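Robot club: the shovel problem

2 February 2024

So I promised I'd write up what our student group has been doing since September, and then I didn't, because coursework. But we had a good long session today and I'm still buzzing, so let's go before I forget it all.

Quick recap if you're new. I'm in the robotics club, the task this term is "tidy the sandpit", and we enter it at the student open day under the team name Muser (Eusebio's choice, we were all tired). You get a pile of beach toys and garden toys, and the arm has to pick each one up off a flat board and put it in the right box. Sounds easy! It's a nightmare. Balls are fine. The carrot is fine if you come at it from the side. Anything with a long handle is where the points go to die.

We're teaching the arm by demonstration, which means one of us steers it through the pick again and again while the computer records everything, and then we train on the recordings. Melati Nair has the steadiest hands by miles, so she does most of the steering. I do most of the fetching and putting back, plus the shouting when a cable is about to snag.

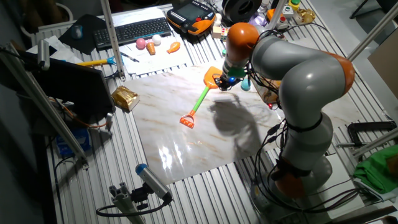 Our target for the long-handled toys is 400 recordings, and I worked out on the bus that if every one takes as long as mine do, we'll be finished some time after I graduate. Melati gets through them much faster. She also talks to the arm while she's doing it, very softly, like you'd talk to a horse, and I've started doing it too (no improvement so far).

The big argument this week was where to grab. Bogdan wanted to grab near the middle of the handle so the thing balances. I wanted to grab low down, well away from the scoop, so there's plenty of room to swing it over the edge of the box. We went back and forth on this for far too long and ended up trying both, 20 goes each, with Hidayah keeping score because she was the only one who didn't care who won.

Bogdan won. I'm fine about it.

Well, mostly won. His grip carries better, but mine is much easier to line up on the approach, so we've settled on something a bit lower than his and a bit higher than mine. Everyone's equally grumpy, so it's probably right.

The other headache is the board. It's the marble-look one, and it's lovely, and it throws the lights straight back up at you. On the gripper camera you get a big white patch of glare, and we're a bit worried the model will decide the glare is part of the toy. Hidayah wants to throw a matt cloth over the lot. Eusebio says the open day tables might be shiny too, so we should train with it the way it is. I'm with Eusebio, though I did move a lamp when he went for a sandwich.

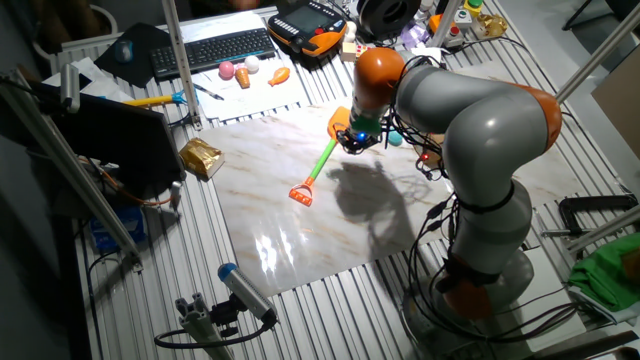

Things people keep asking me

I've had the same few messages from first years, so I'll put the answers in one place and then I can just send the link.

You don't need to be on an engineering course to join. Melati does linguistics. You don't need your own laptop either, and you don't need to have touched a robot before. You do need to do the safety talk, which is short, and you need to know where the stop button is before you go anywhere near the bench.

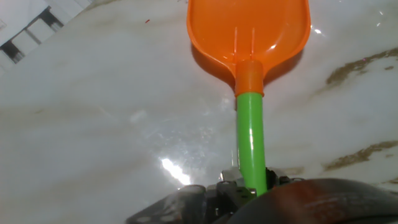 How long before a new member gets to drive the arm?

Usually your second session. The first is the safety talk and watching someone else, then you get 3 slow practice picks with one of us beside you, and after that you're on the rota like everyone else.

We meet on Fridays and there's room for 6 more people, possibly more if we can get a second evening. Come even if you only want to sort files. We have so many files.

Next week we're moving on to turning the toys to odd angles before each pick, since up to now we've been a bit too neat about how we lay them down. Then it's the first proper training run, left going over the weekend, and I'll be checking my phone every ten minutes like a worried parent.
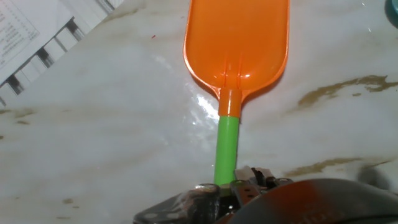 The orange and green shovel, from the gripper camera.

If you've got a clever way of dealing with shiny surfaces, please leave a comment. Bogdan reads them all, and he'll pretend he thought of it first, but I'll make sure you get the credit.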